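Foros > Robótica de banco > Teleoperación y demostraciones > ¿Guiar el brazo a mano o con mando?

Tema: ¿Cuántas demostraciones hacen falta para juntar cubos?

**tetano_72**
Buenas tardes a todos. Perdonen mi español, no es mi lengua y escribo despacio. Trabajo con dos brazos sobre una misma mesa, y quiero enseñarles una tarea muy sencilla: tomar cubos de espuma de distintos colores y ponerlos juntos. Todo lo hago por control remoto, con los dos mandos. He grabado 60 demostraciones desde marzo y la política entrenada con ellas todavía baja la pinza demasiado pronto. Llega encima del cubo, duda un momento y cierra en el aire.

Mi costumbre es parar un instante con los dedos abiertos antes de bajar, para que la cámara de la muñeca tenga el cubo naranja entre los dos dedos. Pienso que esta pausa ayuda, pero tal vez es al contrario.

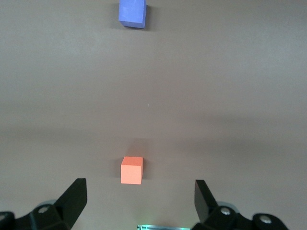 Según Kirkik, la pausa es justamente el problema: si el operador se queda quieto, el modelo aprende a quedarse quieto, y después sale de esa quietud en cualquier momento. Él recorta todos los fotogramas sin movimiento antes de entrenar.

**kramer**
No estoy de acuerdo con recortar. Yo lo hice y perdí los momentos en que la pinza se cierra, porque ahí el brazo tampoco se mueve y solo cambian los dedos. Si recortas, mira también la apertura de la pinza y no solamente las articulaciones.

Además yo no usaría mandos para esto. Con un solo brazo, tomarlo con la mano y llevarlo hasta el cubo es más natural. Sientes el peso, sientes cuándo tocas la mesa. Con el mando bajas con miedo, y el miedo también se graba.

**tetano_72**
Kramer, lo de la apertura no lo había pensado, gracias. Lo de guiar con la mano lo probé al principio. Mi mano salía en la cámara fija en casi todas las tomas, y el modelo luego no encontraba ninguna mano en la mesa. También es difícil mover dos brazos a la vez si la persona tiene que estar entre ellos.

**randent**
Eso de la mano se puede evitar: se guía una vez, se guardan las posiciones y se repite el movimiento sin persona. Es el doble de trabajo, lo admito. Para piezas que no resbalan vale la pena.

¿Usas las dos manos en cada episodio o siempre la misma?

**tetano_72**
Depende de dónde están los cubos. Divido la mesa por la mitad y cada brazo toma lo que está en su lado. El otro espera abierto y no lo muevo nada. Ahora me pregunto si también esta espera enseña algo malo.

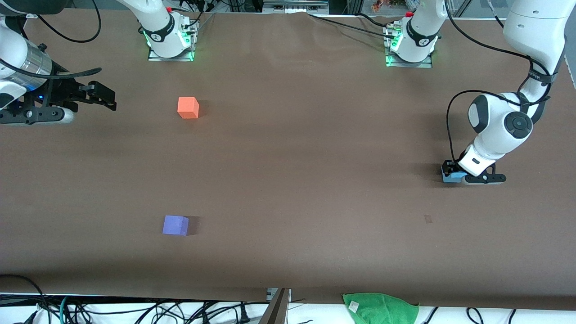

¿Conviene grabar más episodios antes de cambiar el modelo? Conviene primero variar la posición de salida de los brazos, y después grabar unos 30 episodios nuevos con esa variación.

**kramer**
Treinta me parece poco si los dos brazos cambian de papel. Yo separaría: primero todo con el izquierdo, cuando funcione, el derecho. Y al final los dos.

**randent**
Yo lo contrario. Si entrenas el izquierdo solo, el derecho se acostumbra a no existir. Mezclado desde el primer día, aunque tarde más.

**tetano_72**
Voy a probar lo de Randent, pero con el consejo de Kramer para la pinza. Bajaré sin pausa en la mitad de los episodios y con pausa en la otra mitad, y los entreno separados. Escribo aquí cuando tenga el resultado.

Comentarios de lectores

Jeanine Hermans: Me pasó igual con el cierre en el aire. En mi caso la cámara de la muñeca iba con retraso respecto a las articulaciones. Revisen las marcas de tiempo antes de grabar otra vez.

usuario962: ¿Alguien sabe si esto vale también para objetos blandos, por ejemplo tela? Los cubos no se deforman mucho y mis toallas sí.

Jeanine Hermans: Con tela yo necesité bastantes más episodios, y los mandos me dieron mejor resultado que la mano.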